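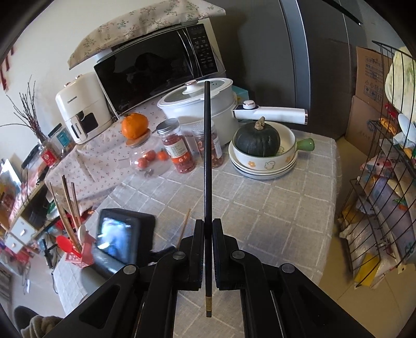 Breaker keeps tripping when two things run in the kitchen, landlord says normal??

Moved into a rental in Bruscombe in September. Small kitchen, older building. Kettle on its own, fine. Microwave on its own, fine. Both together and I lose the whole kitchen plus the light in the hall. Did it again at 6 this morning making oatmeal. Landlord's answer was "just don't run both." Is that really all there is to it? Breaker says 20 on the little handle. No idea if that's good. Also can I put the microwave on an extension cord to the living room outlet, it would reach. Don't want to burn the place down. Thanks in advance

Mwanaisha Muriithi
asked at 7:40 am, viewed 146 times

fadbridge_sparky

Landlord is half right. A 20 amp breaker at 120 volts is good for 2400 watts, and for anything running a long time you want to stay under 80 percent of that, so 1920. Kettle is usually 1500. Microwave sold as "1000 watts" pulls more like 1500 from the wall, the 1000 is what goes into the food. Add those up and you're way over. Breaker is doing its job.

Look at the sticker on the back or bottom of each thing. Wants to be the INPUT number, watts or amps. Write them all down, add up whatever you run at the same time. I did this for my sister and hers came to 2,730 with just breakfast stuff going.

Then find out what else is on that breaker. Turn it off, walk around with a lamp and try every outlet. Hall light being on there tells me somebody tacked things on over the years. There may be a kitchen outlet on a diffrent breaker and then you just move the kettle over. Newer kitchens get at least two 20 amp circuits for the counter but old ones often don't and they usually aren't made to add one until there's a remodel. Depends on your town, call the building office.

No on the extension cord. Not for a microwave, not for a kettle, not for a space heater. Thin cords get hot, and under a rug it's worse.

If it ever trips with only ONE thing on, or an outlet feels warm or smells like fish, stop using it and make the landlord send an electrician. In writing.

Mushi51

same thing at my old place in Skistcombe. just got used to it, kettle first then microwave. you could get a lower watt kettle, slower but it didnt trip for me

grumbling_tenant

Had a breaker that was just worn out, tripped at nothing. Electrician swapped it, in and out before lunch. Might be worth asking for. Don't let anybody put in a bigger one though, the wire in the wall has to match and yours probly doesn't.

Also check the fridge isn't on the same one. Mine was. Lost a lot of chicken.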